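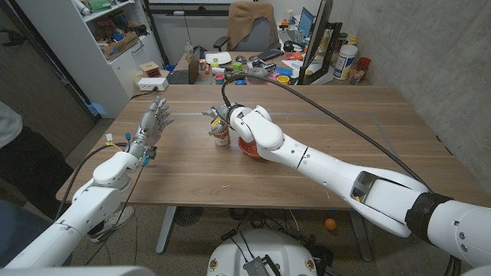

Who is allowed to restart an arm after a protective stop?

The person who is signed in as operator for that session, and only after they have walked to the table and looked at it. If the operator has left the room, the arm stays stopped until they come back or until someone else signs in and goes through the start checks from the beginning.

That was the point people raised most often when the draft of the new table rules went around, so it is now rule 1. The full set takes effect on 27 Nov 2022 at Livomside and at the Clulness lab. It replaces the old 16-page handbook, which many of us had read once, at induction, and not opened again. The new one has seven rules and fits on a sheet that can be taped up next to the controller.

Why now

Kendra MacLeod went through the stop log for both sites, going back to March. There were 333 protective stops on the two-arm tables. Most were harmless: an arm touched the table surface, or two motions were planned too close together and the software caught it. What bothered her was the notes field. In a lot of entries it was blank, and in others it just said "restarted." We could tell that an arm had stopped but had no idea what it had been doing or who had looked at it afterward.

None of the 333 led to an injury. Four led to a repair, all of them to hands or to the cables at the wrist.

The rules

1. Only the signed-in operator restarts an arm, after looking at the table.

2. Every stop gets a note. Say what the arm was doing, what it touched if anything, and what you changed before restarting. One sentence is enough.

3. One operator per session. Other people may be nearby, but they tell the operator before they reach over the table or step up to it, and they wait for an answer. A nod counts. Silence does not.

4. Objects for the task go inside the tape. If the task calls for something outside the marked area, write that in the session sheet before you start.

5. Check the cables by hand with the arms stopped. Follow each one along the arm and make sure it has slack at every joint for the whole motion you plan to run.

6. Slow speed for the first run of any new task, and again after anything on the table or on the arm has been changed. That includes swapping a gripper for a hand or the other way around.

7. When you finish, park both arms, sign out and put the objects away.

Questions on rule 4

Reijo Savolainen asked whether the tape is a safety boundary. It isn't. Both arms can reach past it, and you should never use it to judge where it is safe to put your own hands. The tape marks the area where the cameras are calibrated and where the task objects belong. We thought about calling it something other than "work area" for that reason, but everybody already calls it that and a new name would probably have caused more trouble. If the tape is worn or has lifted at a corner, replace it on the same lines and tell Rocío Meléndez so she can check the calibration.

Hands and table edges

Hands get their own paragraph because they account for three of the four repairs. A gripper is compact and takes a knock fairly well. A hand has long, thin fingers, and when the wrist turns they sweep through more space than you expect if you are only watching the palm. The planner keeps the arm clear of the table, but its model of the hand is a simple block, and a finger that is spread or half bent can stick out of it.
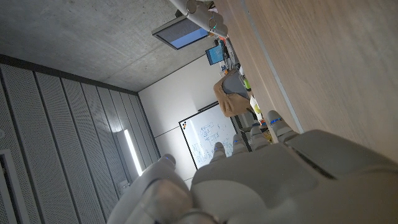

A hand at the edge of the table, from the wrist camera.

Please do two things when a hand is fitted. Run the planned path once at slow speed with the fingers open as wide as the task will ever need them. Then keep the wrist camera view up on your screen while you do it – the head camera often has the arm itself in the way. If a finger comes close to an edge, change the path. Don't lower the stop threshold to get past it, and don't raise it either. Thresholds are set by Uriel Hinojosa and changed only by him.

What we left out

The draft had a rule on loose sleeves and lanyards. It has moved to the general lab rules, where it covers the machine shop as well. A rule on running overnight without an operator was dropped because we don't permit that on the two-arm tables at all, and it seemed odd to write a procedure for it. Varela runs its own tables under its own rules. If you are working there, follow theirs.

Rutilio Villalobos is holding a short walk-through at each site for anyone who signs in as an operator. It takes less time than a coffee break and you need to attend one before your next session. Bring your session sheet.

Comments on the rules can go in the Wenuvmont folder, in the file called "table rules comments." We will read through them in March and change whatever isn't working.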